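Lencho Pflegeöl für Schneidebretter und Arbeitsplatten aus Holz

Artikelgruppe: Holzpflege, Küche
Hersteller: Lencho
Gebinde: Flasche mit Dosierverschluss
Lieferbar ab Lager

Das Lencho Pflegeöl ist ein farbloses Öl für Holzflächen, auf denen Lebensmittel geschnitten oder abgelegt werden. Es zieht in die Faser ein und bildet keinen Film auf der Oberfläche. Geeignet ist es für Ahorn, Buche, Eiche, Nussbaum und Kirsche, bei Brettern ebenso wie bei Messergriffen, Nudelhölzern und massiven Arbeitsplatten. Für lackierte Flächen und furnierte Möbel ist es nicht vorgesehen.

Das Öl ist geruchsneutral und enthält keine Farbpigmente. Helle Hölzer werden beim Ölen etwas wärmer im Ton, dunkle Hölzer gewinnen an Tiefe. Wer den Ton vorher prüfen möchte, trägt eine kleine Menge auf der Unterseite auf und wartet bis zum nächsten Tag.

Anwendung

Das Brett mit warmem Wasser und wenig Spülmittel reinigen und stehend trocknen lassen. Raue Stellen mit feinem Schleifpapier in Faserrichtung glätten und den Staub abwischen. Öl sparsam auftragen und mit einem fusselfreien Tuch verteilen, auch an den Kanten und am Hirnholz. Nach einer Einwirkzeit von 2 Stunden den Überschuss abnehmen. Bei neuen oder stark ausgetrockneten Brettern sind 3 Durchgänge üblich, danach genügt eine Auffrischung, sobald das Holz stumpf wirkt.
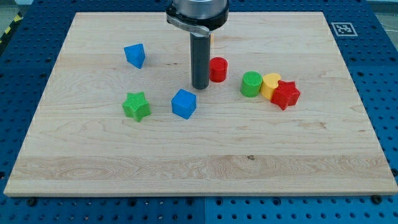 Wie viel Öl ein Brett aufnimmt, hängt von der Holzart, vom Schliff und vom bisherigen Gebrauch ab. Eiche nimmt an den offenen Poren mehr auf als ein feinporiges Holz, und Hirnholz saugt immer stärker als Längsholz. Ahorn mit welliger Maserung und einem kleinen dunklen Ast, wie bei dem abgebildeten Brett, wird am besten mit sehr wenig Öl begonnen und dann nachgelegt. Am Ast kann die Aufnahme anders ausfallen als in der Fläche daneben — dort also getrennt nachwischen. Die abgeschrägte Kante wird beim Auftragen leicht vergessen.

Lagerung und Sicherheit

Flasche verschlossen, kühl und dunkel aufbewahren. Mit Öl getränkte Lappen können sich selbst entzünden. Sie werden ausgebreitet im Freien getrocknet oder bis zur Entsorgung in einem geschlossenen Metallbehälter unter Wasser aufbewahrt. Von Kindern fernhalten. Geölte Bretter gehören nicht in die Spülmaschine und sollten nicht längere Zeit im Wasser liegen.

Technische Angaben

Inhalt: 100 ml
Farbe: farblos
Auftrag: Tuch oder Pinsel
Verdünnung: keine, gebrauchsfertig
Reinigung der Werkzeuge: Pinselreiniger

Passend dazu

Cladmont Poliertuch, waschbar
Cladmont Schleifvlies, fein
Bestthorpe Brettständer für zwei Bretter
Lencho Bienenwachspaste für Griffe und Kanten

Großgebinde und Beratung

Für Werkstätten und Großküchen füllen wir das Öl in Kanister ab. Die Preise richten sich nach der Menge, Anfragen bearbeitet Jong-dae Yang im Lager Prellbridge. Fragen zur Verarbeitung beantwortet Nahom Yilma. Bitte Holzart, Maße und bisherige Behandlung angeben — bei älteren Brettern hilft auch der Hinweis, ob schon einmal Speiseöl verwendet wurde.

Stand der Produktangaben: 11.04.2026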